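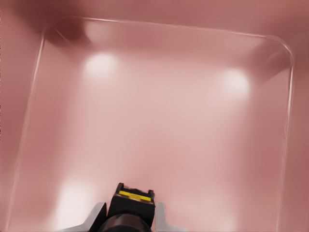
A resident of the Varano building asked at the last tenants' meeting whether food scraps could be collected indoors through the winter without drawing flies, and whether any plastic container would do or a special one had to be bought. The question has come up often enough that the Hillow Housing Office has set out the procedure in writing. It applies to all households taking part in the indoor compost program.

Choosing a container

Any sturdy plastic container with a flat floor and a close-fitting lid is acceptable. Color is of no importance. Containers that have held paint, motor oil or cleaning products must not be used, even after washing. A rounded interior is easier to clean than one with sharp corners, where wet scraps tend to collect.

Households that prefer a ready-made caddy may request one from the Cledport office. Supplies are limited in November, when the program opens to new participants, and requests are filled in the order received.

Preparing the container

Wash the container with warm water and dish soap, rinse it well and let it dry fully. Cover the floor with two sheets of newspaper, folded to fit. Glossy inserts and coated paper should be left out. Place a thin layer of dry material on top of the paper. Shredded cardboard, dry leaves and untreated sawdust are all suitable.

Adding food scraps

The following may be added:

Fruit and vegetable peelings
Coffee grounds and paper filters
Tea leaves, with any staples removed
Crushed eggshells
Stale bread, in small amounts

The following may not be added:

Meat, fish and bones
Milk, cheese and butter
Cooking oil or grease
Pet waste
Bags marked "degradable," including those sold in the building store

Cut large pieces before adding them. Melon rinds and corn husks in particular slow the work at the Xenos Street site and have had to be picked out by hand. After each addition, cover the scraps with a handful of dry material and close the lid.

Preventing flies and odor

Fruit flies are usually brought into the home on the skin of fruit. Rinse bananas and other soft fruit when they arrive in the kitchen. Keep the container away from radiators and direct sun. If flies appear, empty the container the same day, wash it and begin again with fresh paper.

A sour smell means that the contents are too wet. Add dry material and leave the lid slightly open for an hour. Do not use air fresheners, bleach or insect spray inside the container. Scraps treated with these products will be refused at the collection point.

Scraps may also be kept in the freezer until collection day. Residents who do so should let them thaw before drop-off, as frozen blocks do not mix well with the pile.

Emptying the container

Bring the container to the green-lidded bins behind the Varano building. Empty the contents, including the newspaper, into the bin marked for the current week. Residents of upper floors are asked to use the service elevator. Containers must not be left in the hallway or beside the bins.

The bins are open daily until 13:00. A key is required, and may be signed out from the front desk.

Cleaning between uses

Rinse the empty container with cold water first, then wash with hot water and soap. For stains or lingering smells, spread a paste of baking soda and water over the inside, wait one hour and rinse. Allow the container to dry before putting in new paper.

Requests for finished compost

Participating households may collect finished compost in spring for balcony planters and the shared beds. The sign-up sheet opens at the Cledport office on Wed 12 January and remains there until all bags have been assigned. Residents should bring their own bags or buckets for pickup.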